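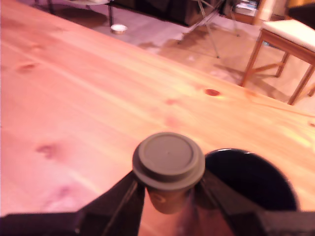

Gernov Two-Finger Gripper Kit: Review

Summary of Findings
The Gernov kit is a pair of black gripper fingers with the mounting parts and control software needed to fit them to a small robot arm. It was evaluated in August for use with household objects on ordinary furniture. The kit is recommended for teaching and light research. It is not recommended for unattended work.

Handling of Small Objects
Lidded cups were among the test objects. A cup whose body narrows toward the base is a demanding item for any two-finger design, and the Gernov fingers were judged on where they met the body as well as on whether they held it. The best results came when both tips closed just below the lid. Grips taken lower on the body were less steady, and the cup tended to tilt when a dark dish stood directly beside it and limited the approach.

Over 59 trials with lidded cups, the kit lost its hold 3 times. The Hututix kit, tested under the same conditions last year, performed slightly better but costs considerably more.

Setup and Software
Installation required some 175 minutes, most of it spent on calibration. The printed manual covers the mechanical steps well. The software section refers to menu names that no longer appear in the current release, and users should consult the online version. Closing force is set by a single slider, with no means of saving a value for each object. Song, the control package supplied with the kit, stopped responding twice and had to be restarted.

Service
Fustirby, the distributor, replaced a faulty cable in 2 working days without charge. Spare finger tips are sold only in pairs.

Rating
Good. A further review will be issued when the revised software becomes available.

Published Thu 10 October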